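Home Contents Chapters Glossary Index

CHAPTER 7
Folding a T-Shirt

October
By the Marquez Household Skills course team

Most people can fold a T-shirt in the way that most people can sing. Something shirt-shaped comes out at the end, it goes in the drawer, and the matter is closed until the shirt is wanted again and comes out looking like a road map. This chapter is for anyone who would like to do a little better, and for those who have been told to read it.

We begin with the T-shirt because it is the most forgiving thing in the basket. It has no buttons or collar to speak of, and no opinion about creases in the trouser sense. Fitted sheets are held back until Chapter 11, by which point you should be feeling strong.

7.1 The surface

You need something flat and bigger than the shirt. A bed is the usual choice and a poor one. It gives under your hands, the duvet travels with the sleeve, and by the third shirt you are sitting down. A table or a hard floor is better. Clear it first. Students in the Sunday group regularly try to fold round a fruit bowl. 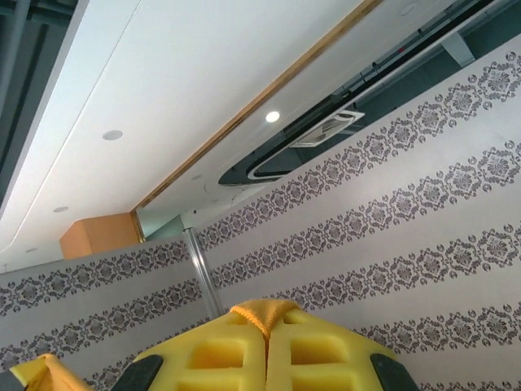
The height matters more than the material. If you have to stoop, you will rush, and a rushed fold is a scrunch with ambitions. Stand a moment with your hands resting on the surface. If your shoulders have crept up towards your ears, it is too high. If you are looking at your shoes, it is too low. The Mistent folding table used in our own classes can be set at 2 heights, one of which suits the tall and the other of which suits nobody we have yet met.

Good light helps too, particularly with dark cloth, where seams tend to vanish. With yellow, white and other pale colours you can manage on a dull afternoon.

7.2 Getting it flat

Hold the shirt by the shoulders and give it one firm shake. Lay it down with the neck away from you. Now smooth it from the middle outwards with the flat of your hand. Do not pull at the corners. Cotton jersey is knitted, so it stretches, and a corner tugged out of place will creep back while you are busy with the other side.

Look at the sleeves before you do anything else. They like to hide underneath. A sleeve caught under the body gives you a lump, and a lump in the first layer is still there in the last. If one has ended up lying across the chest, open it out again and start from there.
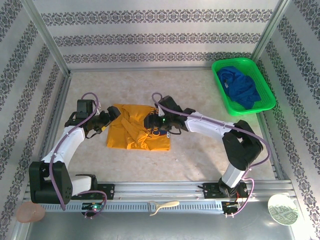

There is a long-running quarrel over whether the front of the shirt should face up or down at this stage. Face down is the shop method, and leaves any printed design showing on the finished parcel. Face up is quicker for those who cannot remember which is which, and hides the design, which in the case of some holiday T-shirts is a kindness. Either will do. What you must not do is change your mind halfway down the pile, as you will then own two kinds of folded shirt and they will not stack.

7.3 The side folds

Pick a line running down from the middle of one shoulder to the hem. Fold that side in along the line, sleeve and all. Turn the sleeve back on itself so that it lies inside the new edge. Repeat on the other side. You should now have a long strip of even width. If it is wider at the bottom than at the top, your lines were not straight, and you may go back to the start with our sympathy.

Next comes the hem, the part of the shirt that tells you whether you have been honest.

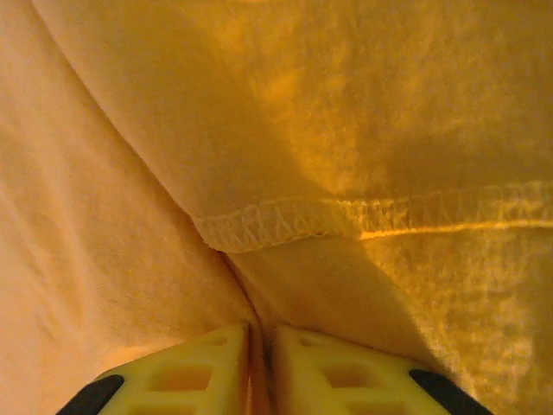
Text by the Marquez Household Skills course team
Checked against the Zolar classroom edition

A hem is thicker than the cloth above it. It has been turned and stitched, and it does not care to be bent at an angle. When you bring the bottom of the strip up towards the neck, hold the hem at both ends and keep it level. Stop a finger's width short of the collar. Fold once more, and the thing is done. If the hem peeps out at one side, open the last fold only and move it across.

People who press down hard at this point are trying to iron with their palms. A light pat is plenty.

7.4 Before you go on

Fold the same shirt until you are bored with it, then fold it twice more. Use one you know well. Leave the thick sweatshirts for 7.6, where they are dealt with at greater length than they deserve. When the parcel will stand on its edge without slumping, turn to the drawer plan on page 262 and see how your own drawer compares. Most compare badly. The Barska drawer plan assumes a person who owns T-shirts in moderation and has thrown at least one away.

Related sections
7.5 Long sleeves and what to do with them
7.6 Sweatshirts, hoods and other bulk
8.1 Pairing socks, page 200
11.2 The fitted sheet

Previous Next Back to top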